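Play Bakery Set: Your Questions
Etholm Toys, Trurport. Updated Jun 3, 2025

Can my kid eat the bread?
No. It's toy bread. We get this one from grown-ups too, usually after they've tried.

What's the right way to pack the bag?
The right way is whichever way your four-year-old says it is. If you're somehow given a vote, stand the bag up, open the top wide and put the long loaf in first. Small buns go in after, wherever there's a gap.

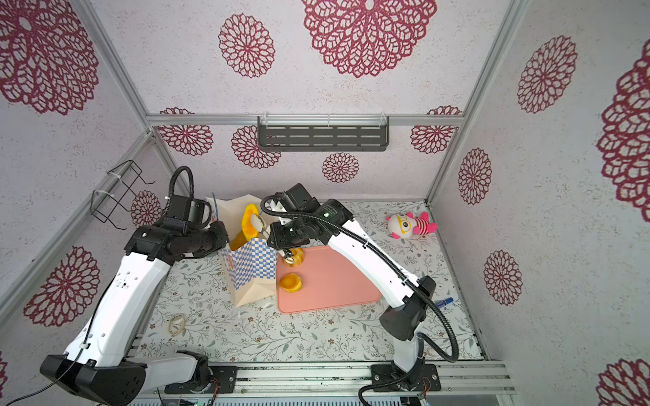
Expect the order to be cancelled and unpacked at least once. Customers at this age are fickle, and most of them are also the cashier.

Do I need the pink tray?
You need something to be the shop counter. A tray keeps the stock off the tablecloth and gives the baker a border to defend. A dinner plate works, but you'll want it back by supper. 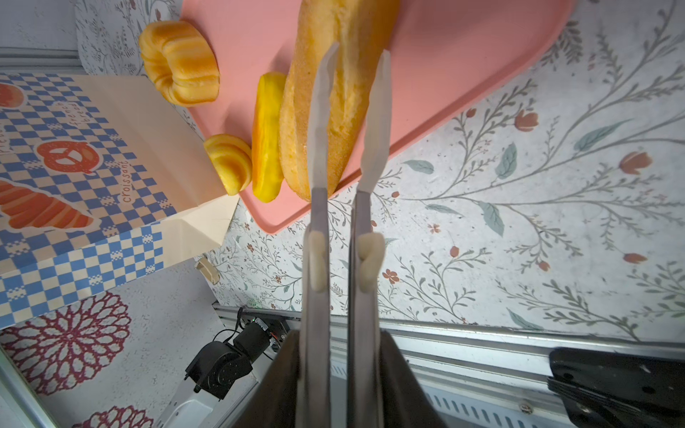 Loaf, cake slice and ridged pastries on the pink board, checkered bag at left.

How do I clean the food?
Damp cloth, mild soap, air dry. Please don't put it in the dishwasher — or the oven, however realistic the game has become.

Will the paper bag last?
It's paper. Ours at the Kevgate store get crumpled in a hurry and keep trading anyway.

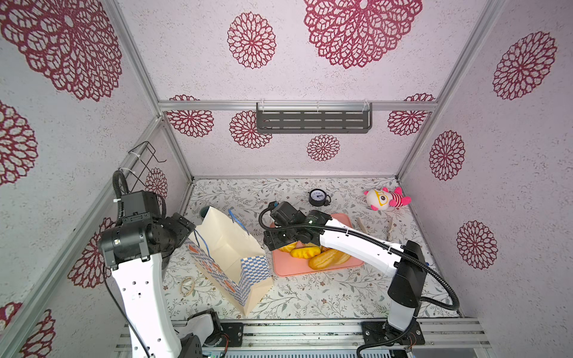 Replacement bags come in packs of 7, and we'll have more in August. Until then, any paper bag from your actual groceries will do, though you may be told it's the wrong colour.

Can I return a set if a bun is missing?
Yes, within 50 days. Check under the couch first.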